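Microwave on a table in a shared workroom, how much space and what lighting?

Posted by Rukent, 12 June 2023

Hi all! We finally got a microwave for our shared workroom and I'd love some advice from people who have set up a lunch corner in a room that was never meant to be a kitchen. It's a plain little white one with two dials, and for now it has a white table to itself. I marked out its spot with black tape so that it doesn't wander toward the edge (the 7 is just our table number, we number everything). My worry is the door, which swings out a long way to the left, and people do like to cut past that side with a plate in their hands. Should I turn the whole thing, or move it back? 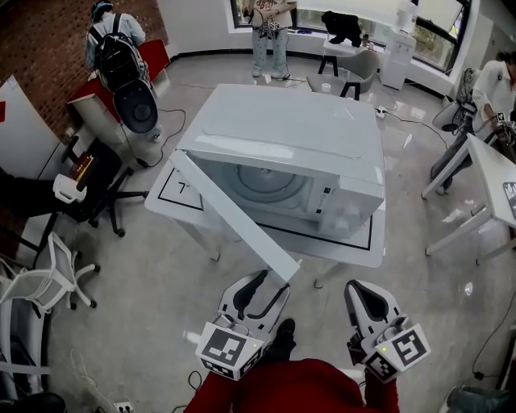
Door fully open, with the tape outline on the table

The other thing is the light. We have long fluorescent fixtures on a white ribbed ceiling and a brick wall at the back, and I'm wondering whether I need a small lamp over the table as well, or if that's overdoing it for reheating soup.

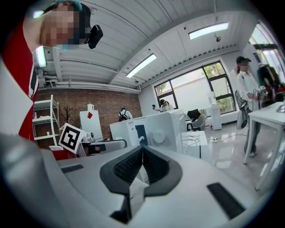
Ceiling lights and the brick wall, with the white shelving at the far left

Thank you in advance, and sorry for going on so long!

Kourkoulas

What a nice bright room! I'd skip the lamp, at least until you've got through a December afternoon in there. As for the door, I wouldn't turn the microwave, I'd slide the table along so the door opens toward a spot where people don't walk. Ours sat next to a doorway for 5 months and I had a bruise on my elbow for most of them. Do look in the manual for the clearance it wants at the back, sides and top, as they're all different (mine asks for 20 cm above, which ruled out the shelf I had my heart set on). And please leave some free table beside it! You always want somewhere to put a hot bowl down in a hurry. Once you've found the right place, redo the tape to match, it's a lovely idea and I may well steal it.

Plotov

plug it straight into the wall, no extension cord. had to replace 2 of them at our place before people listened. lamp not needed imo

Related threads
Microwave turntable rattles after cleaning
Best tape for marking tables without leaving glue
Mini fridge in a shared office, who cleans it?
Getting soup smell out of a workroom
Quiet chair casters for a hard floor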